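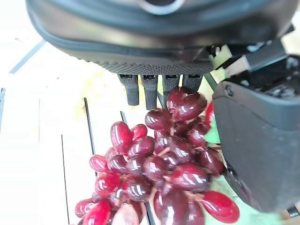
4.2 Wrist View and Finger Comparison

Both grippers were run on the same arm, with the same controller and the same tabletop, so that any embarrassment could be assigned fairly. The Tevetti has thick, boxy fingers and a reputation for patience. The Ultis has thin ones and closes as if late for a train. Each was given 226 attempts at the object set described in Section 3, for which the wrist camera was the only source of images.

Blocks and cups told us little. Both grippers picked them up, and we have nothing to add to the literature on cups. The grape cluster was more useful. It has no flat side, its width changes from top to bottom, and it offers a planner dozens of small, plausible, wrong places to put a finger. Figure 4 shows the wrist view with the cluster low in the image and one finger along its right side. The housing takes up much of the upper part of the image, and the shortest of the four prongs hanging from it is partly hidden behind the top of the cluster. A planner working from this view has to find its grasp in what remains.

We first tried cropping out the housing. This also removed the top of the cluster, and the planner responded by aiming confidently at the table. A fixed mask over the housing and prongs worked better. We drew it by hand (Krasniqi did one half, Zheng the other, and the seam is visible if one knows where to look) and checked it against 3,919 images from the wrist camera.

Glare was the second problem. The whitish planks wash out under our lights, and the highlights on the grapes are bright enough that an early version of the detector treated each one as a separate small object of great interest. Lowering the exposure settled the detector but made the dark finger hard to separate from the shaded fruit. We kept the lower exposure and took the finger position from the encoder.

With the mask and exposure fixed, the Tevetti completed 209 of its 226 attempts. The Ultis was faster in every object class, including the ones it dropped. Its results are given by class in Section 4.3.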